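Ticket: Play kitchen set, color wear and loose pieces
Product line: Jelside play food and tableware
Opened: April 24, 2019
Status: Open, waiting on supplier
Priority: 4

Summary from the customer: "The food set doesn't hold up. Colors come off on the plate and the small pieces don't match the packing list." They want a full replacement. I'm not convinced yet that a replacement fixes anything, so I'm logging what I check as I go.

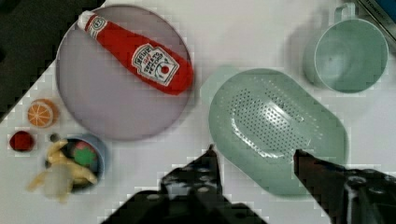
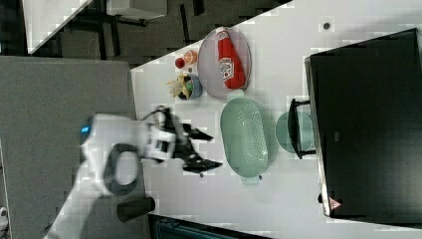
Entry 1
Asked for the packing list the customer was working from. They sent the one for the larger Naltitz set, which has different fruit in it. So half of the "missing pieces" complaint goes away right there. I told them so and got back "the box said Naltitz." Maybe it did. I'd like to see the box.

Entry 2
Color transfer. The claim is that the ketchup bottle leaves red on the plate. Rubbed our bottle on a white cotton cloth, dry, 12 passes with firm pressure. Nothing on the cloth. Repeated with the cloth damp. Faint pink, and I do mean faint; I had to carry it to the window to be sure. The customer says theirs went through the washing machine "a couple of times." The care card says surface wipe only. They say there was no care card.

Entry 3
Supplier (Petrauskas) answered. Their position is that the dye passed testing and the customer must have used bleach. I don't see how they know that from an email. Asked for the test report. They sent a brochure. Asked again.

Entry 4
Banana. Customer reports the peel "won't stay closed." I can't find anything on the product page that says it should. Marked as not a defect, but the page copy is vague and somebody could fairly read it the other way. Sent a note to Cenwood, who write the listings.

Entry 5
Bowls and plates. Complaint says the plate scratches. Used a fork and a house key on the spare from the stockroom. The key left a line, the fork didn't. I wouldn't call that a fault in a toy plate. The customer's own photo shows one mark that could be a scratch or could be a hair, and I've asked for a closer one.

Entry 6
Test report arrived. It's dated August and covers a run of 4,000 units, with no batch number anywhere on it. Petrauskas says it applies to all current stock. It might. Without a batch number I can't tie it to the customer's set or to ours, so I'm not closing on it.

Offered the customer a replacement bottle only, no charge, with a care card in the bag. They accepted but still want the rest looked at.

Next steps
Batch number from Petrauskas, in writing.
Photo of the customer's box, all sides.
Repeat the damp cloth check on 5 bottles pulled from different cartons.
Cenwood to confirm whether the banana wording is changing.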